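The Night Clerk at the Grivitz

The man with the knife came in at ten minutes past four, when Lerka was counting out the drawer.

She had worked nights at the Grivitz Motel for seven years and had never been robbed. The place on the other side of the highway had been, twice, and after the second time the owner put a sheet of plastic over the counter and a sign about cameras. Mr. Chantharasri, who owned the Grivitz, had talked about doing the same. He talked about the ice machine too.

"Put it in a bag," the man said.

He was young and his jacket was too light for the weather. He held the knife low, against his leg, as though he did not want anyone in the parking lot to see it. The parking lot had three cars in it and one of them was hers.

"I don't have a bag," she said.

"What do you mean you don't have a bag?"

"It's a motel."

He looked behind him at the door and then at the rack of brochures. There was a laundry sack on the chair, full of hand towels for the morning. He pointed at it with the knife. Lerka emptied the towels onto the chair and put the money from the drawer into the sack. It made a very small shape at the bottom.

"That's all?"

"People pay with cards."

"There's a safe. I know there's a safe."

There was a safe. It was under the desk by her left foot, and in it was an envelope with 2000 dollars that Mr. Chantharasri was going to give the roofer on Monday. She knew the combination. She had been told that if anything like this ever happened she should open it and not argue, and she had always assumed that she would do exactly that.

"How do you know there's a safe?" she said.

He did not answer. He wiped his mouth with the back of his hand, and that was when she knew him. He had stayed in room 7 in June with his mother, when the river came up and they were moving people out of Drirevel. He had been shorter then. His mother had paid for one week and stayed for two, and at the end of the second week Lerka had gone to Mr. Chantharasri and said the computer had made a mistake with the bill. The boy had carried the bags out. He had stood right there by the brochures while she put the room key away, and behind her the door of the safe had been open.

"How's your mom?" she said.

The knife moved a little. For a moment she thought she had made a bad mistake. The heater under the window ticked and a truck went by on the highway without slowing down.

"Don't," he said.

"She had that cough."

"I said don't."

"All right."

She kept both of her hands on the counter. He kept looking at her hands and then at the sack. She could hear him breathing through his nose. It came to her that he was more afraid than she was, and that this did not make her any safer.

"She's in the hospital," he said finally. "Since Thursday."

"The county hospital?"

He nodded.

"Then you should be there," Lerka said. "They let you sit with them all night if you're family. They have a chair that goes back."

He put the sack on the counter. He did it carefully, the way a person returns something to a store. Then he seemed to change his mind, and reached in and took out a single bill, and he looked at her to see what she would do. She did nothing. He folded the bill and put it in his jacket, and the knife went into the same pocket.

The bell on the door rang when he left. She watched him walk across the lot to the road - he had no car - and turn left, toward town. The hospital was that way. So was the bus station, and so was everything else.

Lerka locked the door and sat down on the towels. After a while she got up and counted the drawer again. It was short twenty dollars. There was a form for that, and a line on the form for the reason, and next to the form was the telephone.

She took a twenty out of her own purse and put it in with the others. Then she folded the towels, all of them, and put them back in the sack.

At six o'clock Mr. Chantharasri came in with the coffee and asked if it had been quiet.

"One walk-in," she said. "He didn't stay."

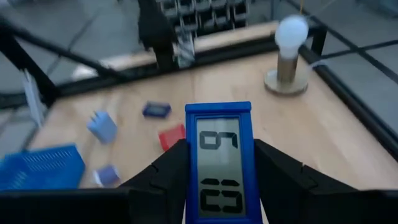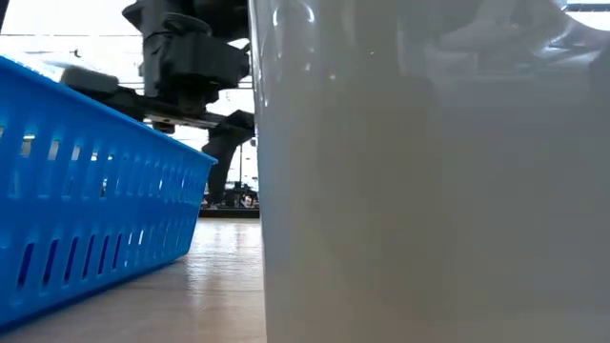
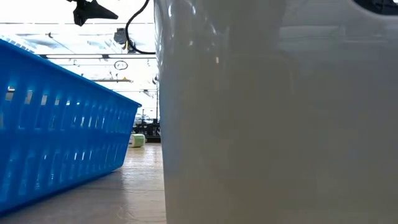
Yutong Lü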